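Teaching the arm at the bench: small tips that save an evening

I keep a two-finger arm in the workshop and use it for the dull jobs, like sorting screws, folding rags and putting lids on jars. I do not write programs for it. I show it the job, either by holding the wrist and moving it myself, or with the remote handles from the other side of the bench. After 349 recorded tries I have made most of the mistakes, so I put my notes on this page.

Before you start

Do the whole job once with your own hands, slowly, and use only a thumb and one finger. If you cannot do it like this, the gripper cannot do it either, and you should choose another way to hold the object.

Decide where the arm begins and mark the place with tape. I was lazy with this in the first month, and my first batch was a mess of different beginnings. The arm learned to hesitate.

Clean the finger pads with a damp cloth and let them dry. Flour, sawdust and oil all change the grip. In a kitchen, do it after every batch.

By hand or by remote?

Guiding by hand is good for wiping, stirring and pushing, where you want to feel the pressure. Stand at the side, so your sleeve does not cover what the wrist camera must see. Hold the arm behind the last joint and keep your fingers away from the gripper.

The remote is better for picking up and placing. You stay out of the view, and you cannot help with a little push of the other hand without noticing. I use the Buder handles, which are heavy but do not drift. My neighbor has the Drultura set and likes the softer trigger. Try both if you can.

With the remote, look at the wrist picture when you come close to the object, and do not look at the arm. It feels strange for the first hour. If you cannot find the object in the picture, the arm has nothing to learn from either.

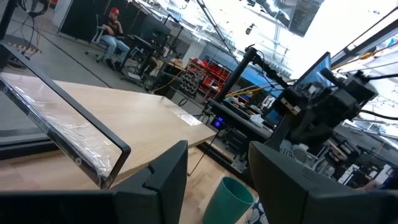

Hakim Tarigan wrote to me that he disagrees with this. He looks at the arm itself until the fingers are a hand's width from the object, and only then at the screen, and he says that his wrists hurt less and his tries are shorter. He also wrote: "You move too careful. If you need 19 seconds for a jar lid, the robot will also need 19 seconds, and it will stop everywhere you stopped to think."

On the second point he is right. Practice first with recording off, until your hand does not stop to think, and then record.

Things which wrinkle or shine

Plastic wrap and thin bags never lie the same way twice. Give them more tries than you would give a hard object, and crumple them again between tries. For cloth, begin from a different heap each time. For shiny things, record some tries in the morning and some under the lamp.

Mistakes in the middle

If you miss the object, go back a little and take it again in the same recording. I keep these tries – they teach the arm what to do after a miss. I delete a try only when something fell on the floor or when I bumped the table.

Stop after 5 bad tries in a row and drink some tea. A tired hand makes crooked paths.

Keeping order

Write one line for each batch: the job, the object, hand or remote, and which lamp was on. A school notebook is enough. Mine says things like "April, small lids, remote, window side, pads changed", and I have needed such lines more often than I expected.

Copy the recordings to a second disk the same evening. Check also that the cable along the arm has enough slack when the wrist turns fully to the left. Mine was too short by a finger's width, and it pulled the wrist in each try of the lid batch before I saw it.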